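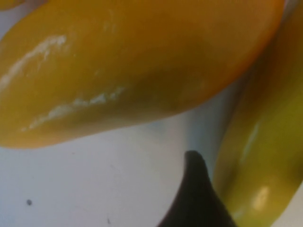

Hello, and thanks for clicking on the page that hardly anyone clicks on! I'm Kavitha Pillai and I run Trindau, a phone repair and second-hand handset shop in Rendalstead, with my brother Raghavendra and a small team I'll get to in a minute. If you've only come for the opening times, they're on the contact page (we open at 9.30, but somebody's usually in from nine, so do knock).

We started on a market stall. Raghavendra had been mending phones for friends at our mum's kitchen table for years, and she wanted the table back, so one June we paid for a pitch between the key cutter and a man who sold net curtains. It was mostly cracked screens at first, plus a lot of charging ports packed with pocket fluff, which we cleaned out with a wooden pick for nothing and still do. I took the money and wrote the tickets in a duplicate book. I still have that first book. It runs to 634 tickets and the handwriting gets worse as it goes on.

The shop came later, when the unit next to the dry cleaner's came up. It's narrow and it's warm in summer, but there's a proper bench at the back with decent light and a door we can shut when somebody's doing board work. We've been there 8 years now and I've stopped noticing the smell of steam from next door.

## What we do

Screens and batteries are the bulk of it, then cameras, speakers, back glass and phones that have gone in the bath. We'll have a go at most makes, including the old ones. If you've got a phone with real buttons that you can't bear to part with, bring it in, because Raghavendra will be thrilled to see it and may ask to buy it off you.

We also sell used phones. Each one is wiped, tested and given a battery if it needs one, and I write the battery health on the label in pen so you can see it before you ask. They come with a 13 month guarantee. People always want to know why thirteen, and the answer is that I miscounted when I typed the first leaflet and then we'd printed the leaflets.

What we don't do is contracts. We used to, for a bit, as an agent for one of the resellers, and I hated it. I had to ring people up about upgrades they didn't want while their perfectly good phone sat there in their hand. We gave it up after two winters and I've slept better since. We'll happily sell you a SIM card and cut you loose.

## Who's here

**Raghavendra Pillai** does the difficult repairs, anything under the microscope, and most of the ordering. He's quiet until you mention headphone sockets.

**Manikandan Chowdary** came to us on work experience from the college and is now our full-time technician. He's quicker at batteries than my brother (there was a contest, I was the judge, there is to be no rematch). If you've booked a while-you-wait job it'll most likely be Manikandan you're waiting for.

**Anil Unnithan** is on the counter with me and looks after data transfers. He's very patient with people who've forgotten their passwords, and he'll sit down with you and get the photos across before anything else happens. Please do try to remember the password, though.

**Karthikeyan Poojary** does our books and built this website, including the booking form. If the form misbehaves, tell him, not me!

And I'm on the counter most days, answering the phone and buying in handsets. If you want to sell us yours, I'm the one who'll be turning it over and tutting.

## Parts

I get asked about this a lot, so I'll put it here. For screens we normally give you two prices, one for an original part where we can get hold of one and one for a good copy. The copy is cheaper and the colours can be a touch cooler. We keep a sample of each on the counter so you can compare them with your own eyes, and I won't push you towards either. Batteries and small parts mostly come from Kotian, who we've bought from since the stall. The tempered glass protectors are made by Cukis and we fit them free if you buy one here. If we get a bubble under it, that's our bubble and we'll do it again.

If we open your phone and can't fix it, there's no charge, and you get it back in one piece. Old batteries go in the sealed tub behind the counter for recycling and you can drop off loose ones too, but please not swollen ones through the letterbox. Bring those in and hand them to a person.

## Coming to see us

We're on the same side as the post office, blue sign. Parking is hopeless after ten but the bus stops almost outside. Small jobs are done while you wait and there are 2 stools, and anything longer we'll text you about, so leave us a number that isn't the number of the phone we're mending. You'd be surprised how often that one comes up.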